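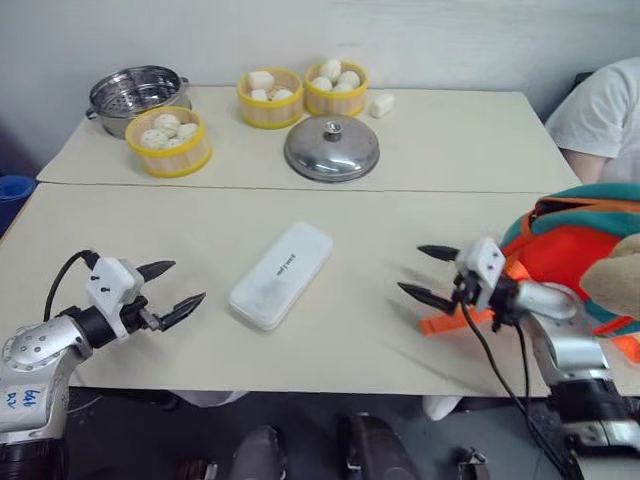

Steamed Buns at Plerkik

Bun day again! I've finally put this page together after promising it to everyone who came through the kitchen in January (sorry, I'm slow, I was at my sister's place in Ballarat and then I lost the charger). If you just want the recipe, scroll down, it's under all my chatter. If you want the chatter, put the kettle on.

For anyone new, Plerkik is what we call the shared kitchen on Edet Street, and buns are what I make there whenever I can get a spot on the roster. I learnt from Ifeoma Chukwu, who learnt from a neighbour in Footscray, and I've been fiddling with the dough ever since. Tobiloba Abubakar does the fillings. I've tried doing the fillings. We don't talk about my fillings.

THE STEAMING TABLE

Two white tables shoved together, steamer and buns on the back one. I love this set-up so much. Before this I was doing everything on a benchtop the width of a tea towel and swearing a lot.

The steamer is a stainless steel one with a perforated tray and a little handle either side. You'll want a proper pair of mitts for handles that small, the thick sort, and mine have a burn mark shaped like Tasmania.

I know plenty of people swear by bamboo, and I do have a bamboo basket at home that my aunty gave me. It smells beautiful. It also went mouldy the winter before last because I put it away damp, so these days I'm a steel person and I sleep better.

White tops show every smudge, by the way. I wipe them down, stand back feeling pleased with myself, and then the light shifts and there they all are again.

THE DOUGH

Plain flour, nothing fancy. We had a go with the Fuline low-protein flour and the buns came out whiter and softer, but they tore more easily when I pleated them, so I've gone back to the ordinary supermarket bag for filled ones and save the Fuline for plain buns.

Kneading by hand is my favourite part – put the radio on and lean into it. You're after something like an earlobe. Everybody says earlobe, and I thought it was silly until I stood there pinching my own ear with floury fingers and yep, that's the feel.

If it's a humid day hold back a splash of the milk and add it at the end. Dry day, you'll probably want the lot.

FIRST RISE

Bowl, damp cloth, somewhere warm. At home that's the top of the hot water cupboard, and at Plerkik it's wherever the sun is. I go by size and ignore the clock altogether, which drives Tobi up the wall. Doubled is doubled!

FILLINGS

Tobi's department. The regulars are pork with spring onion and white pepper, a mushroom and cabbage one that I would happily eat cold out of the bowl, and a sweet red bean for the kids. The cabbage gets salted and squeezed first. Really squeeze it, then squeeze it again, or the bottoms go soggy and you'll be peeling bun off paper with a butter knife.

Chill the filling before you start wrapping. Warm pork filling slides about like you wouldn't believe.

PLEATING

Thicker in the middle, thinner at the edge, that's the whole trick with the wrappers. Turn the bun with your left hand and pinch with your right (swap if you're left-handed, Ifeoma is, and hers spiral the other way, so we can always tell whose are whose on the plate).

My early ones looked like little deflated footballs and they still tasted great. If the pleating is doing your head in, pinch it shut any old way, flip it over and call it a smooth bun. I did that for a full year.

SECOND RISE

Please don't skip this one. Pop each bun on its own square of baking paper and leave them, covered, until they feel light when you pick one up. I used to rush it, and I'd get dense yellowish buns and blame the yeast. Poor yeast.

STEAMING

Leave gaps! They puff up more than you think. Medium heat, lid on, and keep your hands off it while they cook. If your lid drips, wrap it in a clean tea towel and knot the corners up on top, well clear of the flame.

When the time's up, turn the heat off and wait 3 minutes with the lid open just a crack. Whip it straight off and they can wrinkle and collapse in front of your eyes, and there is no sadder sight in my cooking life.

EATING

Black vinegar for the pork, chilli oil for the mushroom, and nothing at all for the red bean. There's a long-running argument about whether tomato sauce is allowed. It's allowed. I just won't be looking in your direction.

THE RECIPE

As written in my notebook, tidied up on 2019-04-03 after I found I'd been leaving out the oil for months and wondering why they were a bit tough.

500 g plain flour
265 ml milk, lukewarm
One sachet of dried yeast
A good tablespoon of sugar
Half a teaspoon of baking powder
A tablespoon of mild oil
A pinch of salt

Stir the yeast and sugar into the milk and let it get frothy. Put the flour, baking powder and salt in a big bowl, pour in the milk and then the oil, and mix with chopsticks until it's shaggy. Tip it out and knead until smooth. Cover and let it double.

Knock it back and knead again until you can't see any bubbles when you cut it open. Roll into a log, cut into pieces, roll each one out, fill and pleat. Rest on squares of baking paper until puffy.

Get the water simmering, load up the tray and steam for 11 minutes over medium heat. Heat off, lid cracked, short wait, eat.

For plain buns leave out the filling (obviously) and knock a minute off.

A FEW THINGS PEOPLE ASK ME

Can I freeze them? Yes, cooked ones freeze really well. Cool them right down first, freeze them on a tray and then bag them. Steam straight from frozen, and give them a bit longer than you think. The microwave is fine too if you wrap the bun in wet paper towel, but eat it quickly because it turns into a rock.

Can I use soy milk? Yep, and the colour is barely different. Oat milk made mine a bit grey, still tasty though.

Why are mine yellow? Could be the flour, could be too much baking powder. I had a patch where mine came out spotty as well, and that was me not mixing the powder in properly.

Do I need an electric mixer? No. I borrowed a Plutar with a dough hook for a weekend and it did a lovely job, and then I missed the kneading and gave it back.

Can you do a gluten-free one? I've tried twice. Both times were a disaster and the birds didn't want them either. If you've cracked it please, please write to me.

Do you sell them? Not at the moment. Come and make some with us and you can take home whatever you don't eat on the way to the tram stop.

Next time I'm going to have a crack at the twisted scallion ones. Ifeoma reckons they're easier than pleating and I reckon she's having me on, but she's bringing the chopsticks and I've already bought far too many spring onions. Bring a container with a lid that fits, and an apron if you're fussy about your jumper.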